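The Case Against the Shopping List

By the time I left the Mameck with my third jar of cumin this year, I had to admit that I'm not a person who can be helped by a list. I'd made one. It was on the kitchen counter, where I make all my best lists, and where they stay, getting a little greasy, until I come home and compare them with what I bought. The list said eggs. I had cumin. I also had a melon the size of a toddler, and no plan for it.

People who love lists will tell you the trouble is me. They may be right, but I'd like to put up some kind of defense before the sentence is read. My position is that the shopping list is oversold, that it has been given credit for the good habits of the sort of people who write them, and that the rest of us would eat better if we stopped pretending.

Think about when a list gets written. You've just had dinner. You're full and feeling noble. In that state you put down lentils, kale, plain yogurt, and "fish?" with the question mark doing a lot of work. Four days later a different person goes to the store on your behalf. This person has had a long afternoon and half a granola bar, and feels about lentils the way a dog feels about the vet. It seems unfair to hold this person to a contract signed by somebody else.

My mother never wrote a list in her life, and she fed six of us out of a kitchen with 30 inches of counter. She went in, looked at what was cheap, poked it, and came out with dinner. If the peppers were bad we had cabbage. If the cabbage was bad too, we heard about it all evening, but we ate something. What she had was a memory of what was in her own cupboards, and I think that's the part we gave up when we started writing things down. I haven't known what's in my cupboards since I got a phone.

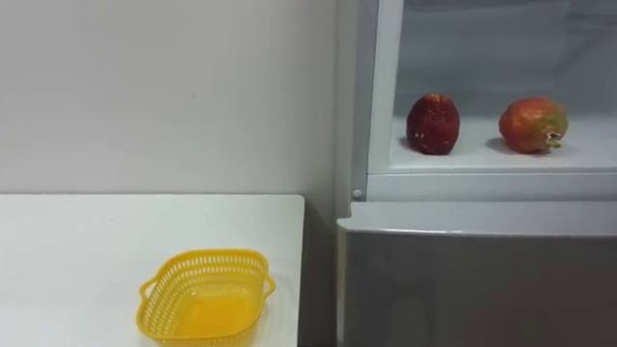

The app years

I did try to do it properly. For most of a winter I used an app called Kelari, which sorts your list by aisle and makes a pleased little sound when you check something off. I liked the sound. I'll confess that I began adding things already in the cart so I could hear it again, and once, in the parking lot, I added "parking."

The problem with Kelari was that it remembered. Buy a thing twice and it decided you were that kind of person. I bought canned beets for a salad, then again for the same salad, made for the people who'd missed the first one, and from then on it asked me about beets every week in a tone of quiet concern. It had my number on the cumin, too, only from the wrong side. It saw that I bought cumin, concluded that I needed cumin, and reminded me to buy cumin. At no point did it open the cupboard and look.

Then there was sharing. A shared list sounds like a fine idea until you've lived with one. In our house it became a place to carry on arguments by other means. "Milk (real)" appeared. Then "milk (the other kind, as discussed)." Somebody wrote "decent bread," which is a review and not an item. By March there were 48 things on the list and we were living on toast, presumably the indecent kind.

I went back to paper after that, and paper has its own ways of letting you down. Mine goes through the wash. It gets written on the back of something I then mail. I can't read my own handwriting under store lighting, and I have stood in front of the dairy case at 7 in the evening trying to work out whether I wanted butter or batteries. I got both. We needed neither. 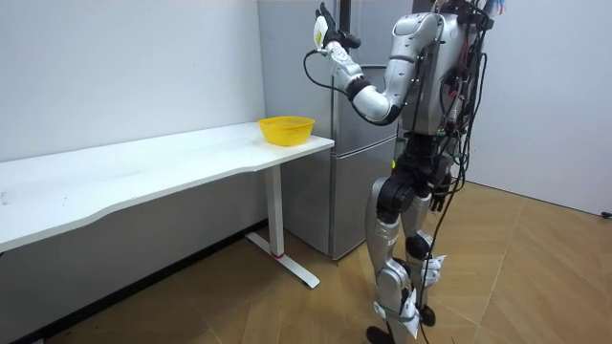

What I object to most is the moral tone. Every article on saving money at the store says to make a list and stick to it, in the voice of someone telling you to floss. Stick to it! As if the one thing standing between me and a tidy bank account were a weak will in the cracker aisle. The cracker aisle was laid out by people who are paid to beat my will, and they've had a long time to practice. I'm supposed to hold them off with the back of an envelope.

And sticking to it costs you. If I had stuck to it I'd have walked past the apricots at the stand on Sibiya Road, the two weeks they were good. I'd never have bought the ugly squash that turned into the only soup my family has asked for by name. Most of what I cook well, I cook because something looked nice and I had to go home and figure it out. Granted, most of what I've thrown away got into the house by the same door. I've never added up the two columns and I don't plan to.

The list people have one good point, and I'll give it to them because it keeps me up at night. A list is kind to other people. If you're cooking for someone who can't have nuts, or you've promised a kid a birthday cake, you don't get to wander around waiting for the squash to speak to you. You write down flour, sugar, eggs, candles. You buy them. I forgot the candles once and we stuck wooden matches in the cake, and it looked great for maybe four seconds.

So I've come down to a small compromise. I allow myself one line. It goes on my hand, in pen, and it's whatever we can't get through tomorrow without. Everything else is left to hunger and the weekly specials. There's a Brirnari market near us that has just started putting the day's markdowns on a chalkboard by the door, and I now do most of my meal planning standing in front of it, blocking the carts, thinking about what a person could do with 100 radishes.

Yesterday my hand said eggs. I got the eggs. I also got a fourth cumin, but it was a different brand, and the jar was nicer.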